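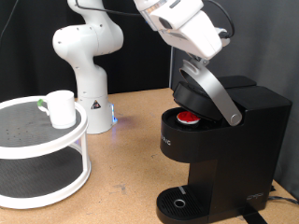 Kovstead Sewing and Quilting Circle
Minutes of the monthly meeting, 21 Sep 2023

Opened at ten past seven. Full tables tonight, with several new faces, and it was lovely to hear the room so noisy before we'd even started! Minutes of the last meeting were read and accepted with one correction: the backing fabric for the raffle quilt is the green leaf print, not the green stripe.

1. Raffle quilt

The top is finished! It was held up for everyone to see and got a round of applause. The points on the flying geese are beautiful, especially along the bottom row, where we had so much trouble in May. Batting is cut. The basting will be done at the next sewing day on the big tables, so please bring curved safety pins if you have them (the straight ones leave bigger holes in this cotton).

Discussion on how to quilt it. Some members would like an all-over meander, others would like straight lines a finger's width apart. Samples of both were passed around and the straight lines won on a show of hands. Thread will be the pale gray. Binding will be made from the leftover scraps, pieced, which everybody seemed very happy about.

2. Placemat project

We promised 40 placemats to the senior lunch program and we're well on our way. The finished ones were spread out on the side table and they look terrific together. There are a lot of fall colors already, so if you haven't started yours, blues and yellows would be very welcome.

A reminder on size: 12 by 18 inches finished, please. A few came in larger, and these will be trimmed and rebound by members who kindly offered to take them home. Use cotton batting only. No buttons, beads or anything else that could come off in the wash. Prewash reds.

Question from the floor about whether pockets for the silverware are allowed. Yes, as long as they are on the right-hand side and stitched down twice at the top corners.

3. Swap

The potluck swap will be fabric bundles this year instead of finished items. Each bundle is five fat quarters, tied with ribbon or selvage, in a plain paper bag. Names will be drawn on the night. It was suggested that we include a favorite pattern or a recipe card in the bag, and that idea was so popular that we spent quite a while on it and had to be called back to order. Both are optional.

4. Workshop report

The Çınar pouch workshop was a great success. All 24 places were filled and every person went home with a zipper sewn in, many of them for the first time! The leaf-shaped flap gave some trouble at the tip. Advice from those who got it smooth: shorten the stitch length before you reach the point, take one stitch straight across it, then trim close and turn with a chopstick. Clip the inside curves but leave the outside ones alone and press well from the back.

There were requests for a second session with a larger bag. The pattern comes in a tote size, which takes a yard of outer fabric and the same of lining, plus fusible fleece. Agreed to run it in the new year. A sign-up sheet went around and is nearly full already. We'll need more extension cords, and two more irons if anyone can lend them. Please mark your iron with your name on masking tape.

5. Machines and supplies

The Drasto machine is back from its service and running like a dream. The tension problem was lint packed under the bobbin case. Please brush out the bobbin area after your turn. The brush lives in the tin with the spare needles. Needles should be changed at the start of each sewing day, and the old ones go in the pill bottle with the lid taped, never in the trash bag.

The Gornico serger is ready to use again as well. It is threaded with white at present. If you change the color, tie on to the old threads and pull through instead of threading from scratch, and put it back to white when you finish.

The rotary cutter blades are getting dull. Agreed to buy a pack of ten. The large cutting mat has warped at one corner, probably from being left near the radiator. One member has had good luck flattening hers between two boards with books on top and will take ours home to try.

6. Fabric donations

Three big bags came in from an estate, with some real treasures: feedsack prints, a length of wool plaid, and a whole box of rickrack still on its cards. The feedsack pieces are small and will be saved for hexagons. The wool has been in somebody's freezer for two weeks and is ready to cut. Everything else is on the share shelf, first come, first served. Please take some!

7. Show and tell

A bumper crop this month. We saw a baby quilt with appliquéd ducks, a pair of lined linen curtains, a denim apron made from old jeans, a set of napkins with hand-rolled hems, and a first-ever quilt block from one of our newest members, which was cheered. The maker of the ducks used freezer paper templates and will write out her method for the binder.

8. Any other business

The lending library has two new books on garment fitting. Please sign things out, even if it's only overnight.

Request for a mending evening. Plenty of interest, so bring a sock or a sweater with a hole in it next time, along with yarn or thread to match, and we'll have a darning table going at the back during refreshments.

To do before the next meeting:
Blades to be ordered
Placemat labels to be printed on cotton tape
Duck appliqué notes to go in the binder
Bring safety pins for basting

Closed at five to nine. Lemon bars were enjoyed by all, and the recipe is taped inside the cupboard door.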